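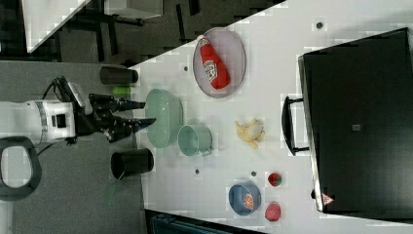
Home Issues Authors Contact
7 min read

4.2 Which words travel, and which stay home

The richest part of our material turned out to be the kitchen. We asked 661 adults in Bunmont and Lirneck what they call the thing they drink coffee from, and the answers were a delight! Speakers in Bunmont mostly said "cup" for everything, handle or no handle. In Lirneck, only a few miles down the river, "beaker" is alive and well, and people over sixty used it even for paper cups from the gas station.

Earlier work by Campbell and Teshome treated the river as a firm word boundary. Our results suggest something looser and, to us, far more interesting. Of the 816 answers that named a vessel without a handle (many people gave more than one), a good share came from families who had moved across the water and brought their words along — sometimes keeping both, one for company and one for home. A retired baker told us she says "cup" to customers and "beaker" to her grandchildren, and had never noticed until we asked.

Figure 6. Preferred word for a drinking vessel without a handle, by town and age group. Shaded bars show speakers who gave two words.

The two-word speakers in Figure 6 deserve a closer look. They are spread across all age groups, which we did not expect, and they were quick to explain the difference between their words. Most pointed to size first and material second. Shape hardly came up at all, even though shape is what our interview sheet asked about (we have since rewritten it).

We repeated the interviews in Sallon in February with a smaller group. The same split between company words and home words appeared there, this time with "mug" in the home role. Section 4.3 takes up the verbs, where "rinse" and "swill" behave in much the same way.

Related articles
Bühler, J. — Names for bread ends in three valleys
Sutherland, R. and Cormier, C. — Asking about everyday words
Campbell, G. — River towns and their vowels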